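What is friction?
Part 4 of Forces for Beginners
By Teodora Papadopoulos

Push a book across a desk and then let go. It slows down and stops. The force that stops it is called friction. Friction acts wherever two surfaces touch and one of them slides, or tries to slide, over the other. It always acts against the sliding.

Forces are measured in newtons. The short way to write newtons is N. A small apple weighs 1 N.

Where friction comes from

A desk looks smooth. Under a strong microscope it has bumps and dips, and so does the cover of the book. The two surfaces touch only at the tops of the highest bumps. At these points they press together very hard and stick a little. To make the book slide, your push must break these tiny joins. New ones form as the book moves, so you have to keep pushing.

Friction inside cloth

Thread is made of short fibres twisted together. Cotton fibres are only a few centimetres long, yet a cotton thread can be many metres long. There is no glue in it. The twist presses the fibres against one another, and friction keeps them from sliding apart. If you untwist a piece of thread, you can pull it apart with very little force.

Weaving uses friction again. Each thread passes over and under the threads that cross it, and every crossing is a place where two threads rub. Sewing does too. The stitches in a seam press two pieces of cloth together, and the sewing thread is held in place by the cloth around it.

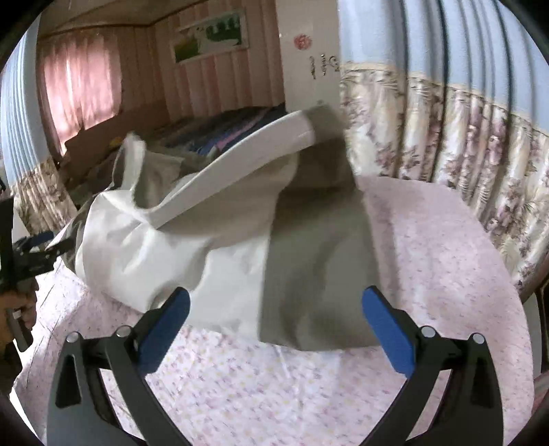 Soft folds in cloth, with a straight seam between the pale section and the darker one.

A tablecloth stays on a table for the same reason. Part of the cloth hangs over the side and gravity pulls that part down. The part lying on the table is held by friction. If too much hangs over one side, the pull becomes larger than the friction and the whole cloth slides off.

Two kinds of friction

Static friction acts when nothing is moving yet. It grows as you push harder, up to a limit.
Sliding friction acts once the surfaces are moving over each other. It is usually smaller than the limit of static friction. This is why a heavy box is hardest to move at the start.

What changes the amount of friction

The first thing is how hard the surfaces are pressed together. A full drawer is harder to slide than an empty one. The second is what the surfaces are made of. Rubber on dry stone gives a lot of friction. Steel on ice gives very little.

Water, oil or soap between two surfaces keeps them partly apart, so friction goes down. A material added to reduce friction is called a lubricant. Bicycle oil is one.

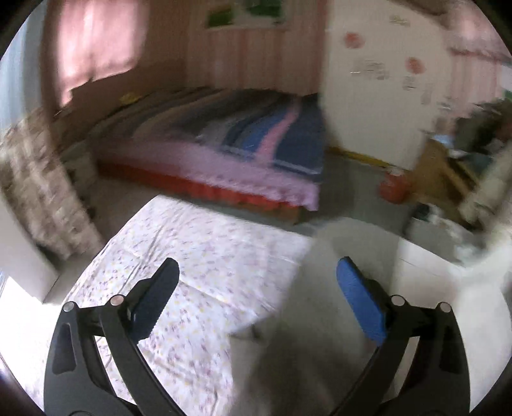 Grip pads, one dark and one bright blue. The round silver screws mark the pivots.

A pivot is a point that a part turns around. Friction in a pivot makes it stiff, and over a long time it wears the metal away. Door hinges and scissors have pivots. A drop of oil on a squeaking hinge reduces both the stiffness and the noise.

Friction on a slope

Put a block on a board and raise one end slowly. At first the block stays still. At a certain angle it begins to slide. Class 5 at Oltilness School tried this with a wooden block of 307 grams. It began to slide when the board reached 18 degrees. They then fixed a second, equal block on top of the first. The angle was the same. Doubling the weight doubled the friction, but it also doubled the pull down the slope.

Try it yourself

You need a board, a small block, a protractor and a sheet of sandpaper.
Measure the angle at which the block slides on the bare board.
Cover the board with the sandpaper and measure again.
Do each test three times – the results will differ a little – and write down all of them.

Words to know

Fibre: a very thin strand, such as a cotton hair.
Lubricant: a material that reduces friction.
Newton: the unit of force.
Pivot: a point that a part turns around.

Part 5 is about air resistance.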